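Gendura Tabletop Recording Kit
Equipment for gathering arm demonstrations
Page last changed 2021-07-19

Before you read the specs

Most kits of this kind are sold on the promise that if you record enough examples, the learning system will sort itself out. We have bought a few of those kits ourselves and we don't believe it. The Gendura kit records what an operator does with an arm, keeps the wrist view in step with the joint readings, and lets you throw out the bad takes quickly. It does not make a policy for you, and we would be wary of any seller who says theirs does.

What it records

Each take holds the wrist camera video, joint positions, gripper opening and a short task label typed by the operator. Takes are written to a plain folder. There is no account to create and no upload step. If the drive fills up, recording stops and the light on the base turns amber.

The task set

The kit ships with printed cards for 26 tasks. Nearly all of them are dull on purpose: move a block from one basket to the other, put it back, set it on the table, pick it up again. Harish Naidu wrote the cards after watching a showier set fail on anything its authors had not filmed. A basket task looks easy until you see how much goes wrong at the rim.
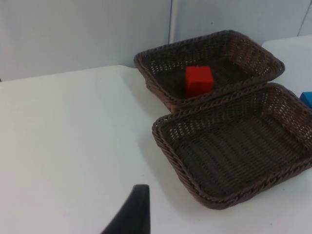

The default schedule asks for 20 takes of a task before you shift the baskets and start over. You can change that number. Our own view is that people set it too high, collect a big pile of nearly identical motions, and then quote the total as if it meant something. Our largest in-house set, recorded at the Brendach workshop, has 3555 takes. Kimutai Rotich went through it in January and would happily have dropped a good share of them for being too much alike.

Known limits

The wrist camera sees what the wrist sees. When the gripper is low and close, it can miss things off to the side, and a policy trained on that view alone has no way to know about them. A second, fixed camera helps – we sell a mount for one, but any decent webcam stand will do the job.

Woven surfaces are hard on depth sensors. The kit records color only, so this won't bother you unless you add your own.

Operators get tired. Haris Hayat found that his grasps got sloppier late in a session, and the software will not catch this for you. Take breaks and review the last takes of the day with more suspicion than the first.

What's in the box

Wrist camera and bracket
Base unit with 2 meter cable
Foot pedal for start and stop
Task cards
Spare bracket screws

Arm, gripper, baskets and blocks are not included. The bracket fits the Fustum arm and the older Mwaipopo arm. For anything else, ask first, and send a drawing of the wrist plate.

About success rates

We don't print one. Buyers ask for it a lot. A rate measured on our table, with our lighting and our operators, tells you very little about yours. If you want a number, hold back some basket positions from training, test on those, and count the failures honestly, including the ones where someone nudged the block.

Loans and questions

A loan kit is available to labs that want to try before paying. Na-rae Gil handles loans; Godfrey Mosoti answers questions about the recording format. Please read the format notes first – they are short, and most of the questions we get are answered there. Returned loan kits must come back with the foot pedal.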